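石头台面上的花纹从哪里来
——少儿科普园地·家中的材料(适合小学中高年级阅读)

许多家庭的厨房里都有一块石头做的台面。切水果、摆碗碟、放收纳盒,都离不开它。同学们每天从台面旁经过,是否留意过上面的花纹?有的像树枝,有的像河流,有的像一张没有画完的地图。本期由普雷农少儿科学馆教育部为大家介绍其中常见的一种石材:大理石。

一、大理石原来是什么

很久很久以前,浅海里生活着许多带壳的小生物。它们死后,外壳和碎屑沉到海底,一层压着一层,慢慢变成石灰岩。后来,地壳运动把一部分石灰岩带到地下深处。那里温度高,压力大,石灰岩里的细小颗粒重新结晶,长成互相咬合的晶体。经过这样变化的岩石叫作变质岩,大理石就是变质岩中的一员。

大理石的主要成分是方解石。纯净的方解石颜色很浅,因此比较纯的大理石是白色的。我国云南省大理市出产这种石材,“大理石”的名称便由此而来。

二、灰色和黑色的纹路

如果石灰岩里只有方解石,做出来的台面就会是一片白。可是海底的沉积物里常常夹着黏土、沙粒和含碳的物质。岩石受热受压时,这些杂质被挤成条带,或者沿着裂缝聚集起来,形成纹路。含碳的物质多为灰色和黑色,含铁的矿物可以带来黄色、红色或褐色,另一些矿物则会带来绿色。

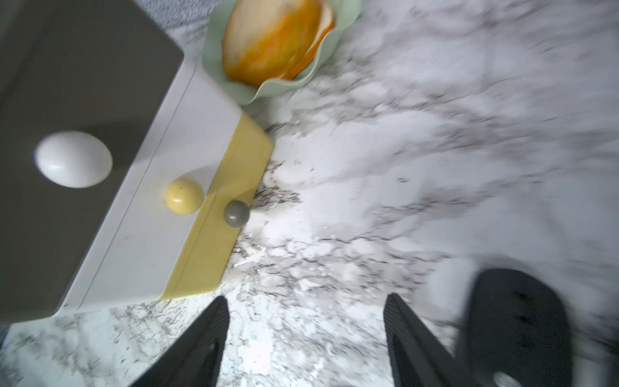
纹路有疏有密。有的石板只有几条细线,有的石板则布满深浅不同的脉络,白底几乎要被遮住。工人从矿山取下大块石料,用锯切成薄板,再把表面磨光。从同一块石料上相邻切下的两片板,花纹十分相像,但不会完全相同。来自不同矿山的石板,差别就更大了。

本馆二层的丹塔斯展厅陈列着279件岩石标本,其中40件是大理石。参观时,请比较它们的底色和纹路的走向。

三、台面为什么也需要爱护

石头给人坚硬的印象,大理石却比许多人想象的要软。科学家用莫氏硬度表示矿物抵抗刻划的能力,最软的滑石是1,最硬的金刚石是10,方解石是3。钢制刀具比它硬,直接在台面上切东西,可能留下划痕。

大理石还怕酸。柠檬汁、食醋和一些果汁会与方解石发生反应,使光亮的表面变得暗淡。颜色深的液体如果长时间停留,也可能渗进石头的细小孔隙。因此,使用时请注意:

切菜、切水果时垫上砧板。
洒了果汁或醋,请立即用软布蘸清水擦净。
搬动盒子和碗时先抬起,再放下,不要在台面上拖。
圆形的小物品容易滚动,用完请收进碗里或盒子里。

四、小小观察活动

请准备一张白纸、一支铅笔和一个放大镜,在家长陪同下完成。

先在台面上选一块巴掌大的区域,把纸放在旁边,将看到的纹路画下来。再用放大镜观察纹路的边缘,看它是清楚的还是模糊的。最后换一个位置,再画一幅,比较两幅图有什么不同。

家里的台面不一定是天然大理石。人造石和瓷砖也可以做出相似的花纹。如果发现同样的图案重复出现,那么它很可能是人工制作的。请不要用酸性液体或尖锐的物品做试验,以免损坏台面。

五、词语解释

变质岩:原有的岩石在高温、高压等条件下发生变化而形成的岩石。
方解石:一种常见矿物,主要成分是碳酸钙。
莫氏硬度:用来比较矿物软硬的等级。

撰稿:塔西西奥·马里尼奥(Tarcísio Marinho)
发布日期:2024年11月20日
观察图画可投入本馆6号信箱,请在背面写明姓名和年级。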